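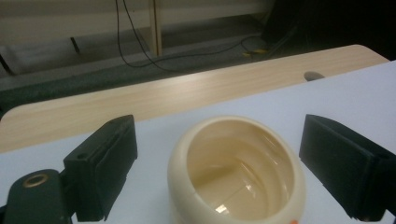
Divham 室内市场 摊位安全巡查表（10月）
巡查：Radek Slanina　复核：Vendula Hudec
时间：开市前，6:40起

1. 主通道净宽
合格。东侧入口处纸箱占道，已当场移开。

2. 疏散出口及指示灯
不合格。5号出口指示灯不亮，备用电池需更换。门扇开启正常。

3. 灭火器
合格。压力均在绿区。鱼档后方一具被冰箱遮挡，要求摊主Lucero Ayala调整冰箱位置，复查时再看。

4. 地面防滑
部分合格。水产区排水沟盖板松动一块，已放警示牌。干货区无问题。

5. 冷藏柜温度
抽查8台，上限5℃。213号摊（奶酪）读数偏高，门封条老化，摊主称已向Malý订货。更换前该柜不得存放鲜奶酪。

6. 临时用电
不合格。服装区两个插线板串接使用，已断开。另见延长线从货架下穿过，外皮磨损，停用。

7. 货架与堆高
离喷淋头净距不得小于70厘米。箱包摊最上层超高，摊主当场取下。货架固定件未逐个检查。

8. 遮阳篷及悬挂物
合格。北门篷布拉绳有磨损，暂可使用，列入下月重点。

9. 垃圾暂存点
合格。玻璃与纸板仍有混放。

整改：第2、6项由Ľubomír Hájek负责，完成后通知复核人；第4项盖板交Evden维修。第5项凭更换单据销项。

分享 8　评论 5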